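Review: Workneh household gripper, Cesanent edition

The Sterkthorpe office assessed the Workneh over three weeks in June as part of its continuing study of domestic automation. The unit weighs 550 grams and is supplied with two sets of finger pads. The question put to it was a plain one: can a machine yet tidy a bedroom?

Clearing small items from a bed is slow work for any gripper. Bottles roll, boxes tip and a quilted cover gives way under pressure. 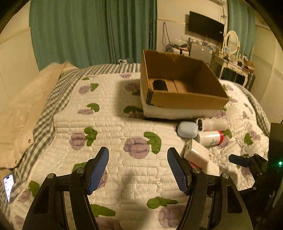

Across all trials, 74 per cent of items were lifted and put away at the first attempt. Rigid cartons gave little trouble. Clothing did, and folding remains beyond the present software – a limit the Nelell model we reviewed previously also shares.

The pads are easily changed and the instructions are clear. Charging takes longer than we would wish.

Rating: 3 out of 5. Suitable for research groups and training centres. Households are advised to wait for the next version.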